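Home Forums Shop floor Members Search Log in

We use cookies to keep you logged in and to see which threads get read. Accept / Manage

**Two-arm cell for variety packs, what it's done to the job**

**packbench_sal**
Several people asked in the agency thread so here goes, typing on break so excuse spelling.

I'm at the Haltstead site, contract packing. Mixed trays of the small cereal boxes mostly. Until last March it was all hands: pull from the cartons, face them up, right mix in the right order, slide along. Dull but you could chat.

Now Wustik are putting in a cell with two arms, one each side of a wooden table, both reaching into the middle. Still being taught. Four of us off the bench got moved over to "cell support", the rest are still packing by hand.
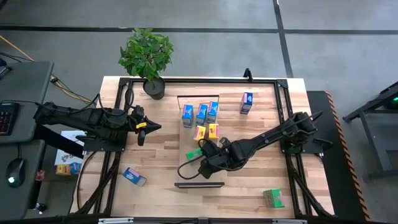
**What's changed so far**

Less lifting. Definately. My shoulders are better than they've been in years, won't pretend otherwise.

More standing and watching. Set the boxes out, let it go, write down what it did, reset. The resetting is the job really. Same boxes back on the table, different arrangement, again. And again.

More screen. Sestix is the logging software, every attempt gets a line and a reason code if it fails. There are 237 reason codes. I use three.

Pay: same grade. Sore point, will come back to it.

**oldstacker**
Same grade for doing your own job plus training the thing that takes it. Lovely. How many hands on that bench before?

**packbench_sal**
Not going to put shift numbers on here. Site is 148 people all in and no one's been let go. Agency bookings are down though, so make of that what you like.

It's slower than us by a mile btw. Yellow box behind, blue one in front of it and leaning, any of us would just grab both without looking. 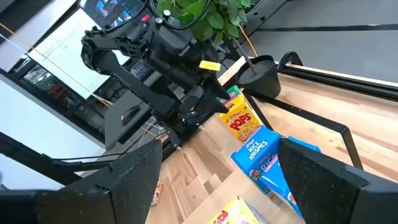

The arms have to come at it one at a time and not clout each other. Wustik's engineer says the leaning ones are what it needs most practice on, so I spend half the morning making a mess on purpose. Twenty years being told to face up neatly lol.

Bit I didn't expect is I've had to put into words stuff I never thought about. Which box you go for first. Why you push the end one in before you pick the next. Had to write that down for them and it took a whole afternoon.

**kerbside**
that's the bit that bothers me tho. what you know in your hands is what you had to bargain with. once its written down its theirs

**oldstacker**
^ this

**trayliner**
Bit strong. We had case erectors go in at ours years back, same talk in the canteen, everyone's still there. Different jobs but there. I wouldn't go back to folding by hand if you paid me double

**kerbside**
a case erector does one thing. two arms on a table can be pointed at whatever they like next

**trayliner**
In theory. Ask him how long it takes to change it over to a new box.

**packbench_sal**
Long. Very long. Putting my proper name to this next one, it's what I sent up to the office after the Wednesday meeting and they've said I can share it. 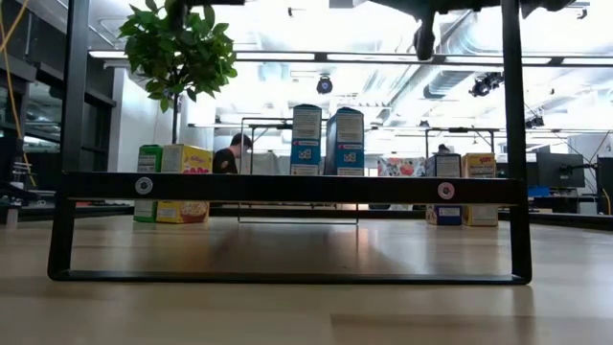 **Salvador Veloso**
Cell support lead, Haltstead

1. Resetting the table is skilled work. Whoever does it has to know the packs. Grade it as such.

2. Rotate people. Not the same faces on cell support every shift. It's harder on the head than it looks and the bench lot feel shut out, they think we know something they don't. We don't.

3. Say plainly what the agency plan is. People can take bad news. They can't take finding out from the rota.

4. Let us stop it. At the moment we have to call the engineer over for anything that isn't the red button. If a box is going the wrong way I can see it well before Sestix logs it, and I'd like to be able to pause and put it right.

Reply so far is yes to 2, "looking at" 1 and 4, nothing on 3.

**oldstacker**
Nothing on 3. There's your answer.

**trayliner**
Or they don't know yet. Ours never did either, they bought the kit first and worked it out after.

Get number 1 in writing while they still need you. Once it runs on its own you've no leverage, agree with kerbside on that much

**packbench_sal**
Yeah fair. Rep's been told.

To be fair to the thing, I do quite enjoy the fiddly ones. Blue boxes down on their sides one behind the other, narrow gap for the fingers. You find yourself willing it on. Then you remember whose hours it is. 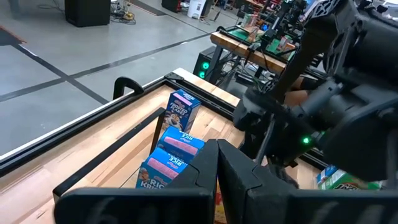 **Afonso Falcão**
Urbonaitė put a cell in where I am, not cereal, but same sort of work and same promises. Pause button is worth fighting for over everything else on that list. We got it and the mood changed within the week, it stopped feeling like minding someone else's machine. The grade took around a year and came with nights attached, so read the small print.

Don't agree with kerbside that writing it down was a mistake. They'd have got there without us, just slower and with worse habits, and then we'd be stuck cleaning up after it.

**kerbside**
slower would of suited me fine

**packbench_sal**
Nights attached?? Right, asking about that tommorow. Break's over

Reply Watch thread

Related threads
Who signs off on rotas when agency is cut
Sestix reason codes, anyone got a cheat sheet
Anti-fatigue mats worth it on concrete?
Bench height for short packers
Moved to days and can't sleep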